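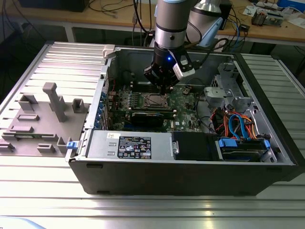 Fig. 1. Robot arm and gripper over an opened desktop tower, with the side panel off and to the left.

Zevier desktop dismantling set, data card

Version of 2020-04-09

Summary

Zevier is a set of recordings from a robot cell that takes parts out of used desktop computers. It was made at the Trudesbridge site of Brestex, a firm that collects office equipment, tests it and sells on whatever still works. The set holds 323 runs. Each run covers one computer, from the moment it is placed on the worktable to the moment it is moved off again.

The card describes the recordings and also the change in the work at Trudesbridge, as users of the data have asked why some steps are done by a person and others by the arm.

What a run contains

- video from a fixed camera at the worktable
- joint positions and gripper opening
- a step log, with start and end time for each step
- a result code per step: done, done with help, given up
- free notes by the operator, where there are any

Notes are in English and have been left as typed, spelling mistakes included. Names and staff numbers have been taken out.

How the work was done before

Eight people worked at hand benches. Each took a tower from the trolley, opened it, took out the drive, memory, cards and power supply, and sorted them into trays. The target was set per shift. The usual complaints were sore wrists and cuts from case edges, and the drive bays on older machines were disliked by everyone on the team.

How it is done now

The same eight people are employed. Four work at the cell in turns and four have moved to testing and grading, which had a long backlog. Moving to testing was by choice, and it came with 60 hours of training on paid time.

A person still opens the case. Side panels are fixed in too many ways for the arm to be worth using, and a stuck panel takes a person a few seconds. The operator lays the tower on its side, picks the case model from a list and starts the run. The software, Dabbas, then proposes an order of steps, and the operator can change it before or during the run.

Cables are also left to people. Dabbas stops and asks when a cable lies over the part it wants next.

What staff reported

Comments were gathered in July of the year before this release, after the cell had been in daily use for a while.

- Less lifting and fewer cuts. Wrist pain was mentioned less often.
- Waiting is tiring in its own way. Several operators said they would sooner have two cells to look after than stand at one.
- The noise of the arm was not a problem. The stop signal was, and it has since been made quieter.
- People in testing said the work was more varied but harder to leave behind at the end of a shift.
- There was worry about jobs. Brestex has agreed with staff that posts at the cell will not be cut while the trial runs — the agreement does not cover what comes after.

Known limits

All computers are desktop towers. There are no laptops and no servers. Case models are unevenly spread, as they follow what customers sent in. Result codes were entered by hand and "done with help" was used differently by different operators, so treat it with care. Step times should not be used to compare one operator with another, and the licence forbids it.

Drives were never read. No customer data is included.

Use and access

The set may be used for research and teaching. Requests go to the data desk at Trudesbridge, with a short note on the planned use. Corrections to the step logs are welcome and will go into the next version.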